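Femport Residents' Association
Minutes of the monthly meeting, November
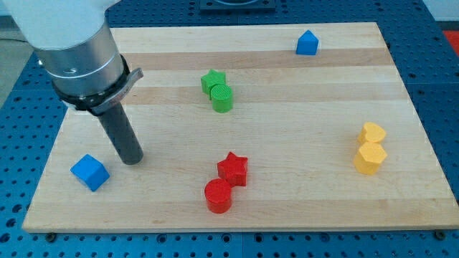 Present: Sharada Nadar (chair), Makis Balaskas, Evdokia Sfakianakis, Reinaldo Brito. Kosmas Katsaros sent his apologies.
Minutes taken by: Makis Balaskas

The meeting was opened at 7:10 in the evening. The minutes of the previous meeting were read and accepted, with one correction: the gate on Castillo Street was repaired by the city, and it was not paid by us.

1. Shared kitchen
Evdokia informed that the kitchen was used for 6 evenings in the last month. Two groups left without washing the pots. It was agreed to put the cleaning rules again on the door, in larger letters. Reinaldo asked if the groups can pay a small deposit. The members did not agree on this, and the point stays open.

2. Money
The balance of the account is 851 dollars. From this we must pay 132 dollars for the water bill. The chair asked that all receipts are given to Makis before the end of the month, also the small ones.

3. Heating
We received one offer for the new boiler valve and the work, from the company Studix, for 668 dollars. Evdokia finds it too high. Reinaldo will ask for a second offer and will send it to everybody by e-mail. Until then the small room will be kept closed in the evenings, to save heat.

4. Winter soup evening
It will be held in the kitchen, as last year. Evdokia will cook the lentil soup and Sharada will bring bread. We still need somebody for the tables. Makis will write to Kosmas about this. Children under ten eat free.

5. Other matters
The neighbor from Grolidholm House complained again about the bicycles in the passage. Sharada will speak with him. One blue umbrella was forgotten after the last meeting and it is still in the hall.

The meeting was closed at 8:35.

To do before next meeting:
Second offer for the valve: Reinaldo
Rules on the door: Evdokia
Letter to Kosmas: Makis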